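Section 5. Sorting and storing returned toys

5.1 Scope

This section applies to all small toys returned to an Ilen toy library point. It should be read together with Section 4 (Receiving returns). Staff should complete the steps below in the order given and should deal with one set at a time.

5.2 Before you begin

Clear the tabletop and wipe it with a damp cloth. Allow the surface to dry. Place one Stavia sorting bin on the table, with the long side facing you, and keep the clear bags for small items within reach. The bins are supplied without lids.

Note: Bins must not be filled with more than 14 items, whatever the size of the toys.

5.3 Sorting

1. Check the set number on the loan slip against the register. Sets numbered 500 and above are kept in the upper cupboard.

2. Take out any toy that is cracked, sticky or missing a part, and enter it on form 973.

3. Lay each larger toy flat on the floor of the bin. Do not stack toys on top of one another at this stage.

4. Place smaller items in a clear bag. Keep the mouth of the bag open until the contents have been checked against the loan slip.

5. When the check is complete, press the air out of the bag, close it and put it in the bin with the rest of the set.

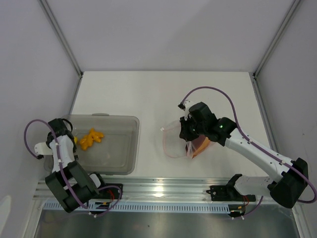
Figure 5-1. Yellow-orange toy in the sorting bin; orange item in a clear bag.

6. Attach the set label to the short end of the bin, below the rim. Old labels must be removed first.

7. Return the bin to its shelf and sign the register.

CAUTION: Plastic bags present a risk of suffocation. Keep all bags, full or empty, out of the reach of children. Bags that are torn or no longer close must be thrown away at once.

5.4 Cleaning the bins

Empty the bin fully before washing. Use warm water and a mild washing-up liquid. Do not use scouring pads, as these will scratch the plastic. Leave the bin upside down on a rack until it is dry, and do not put toys back into a damp bin.

Note: Fabric toys are not covered by this section. See Section 7.

5.5 Missing items

Where an item is listed on the loan slip but cannot be found, mark the set "incomplete" in the register and place it on the holding shelf. Incomplete sets are reviewed every December and may not be lent out in the meantime.

Section last revised 9/20/19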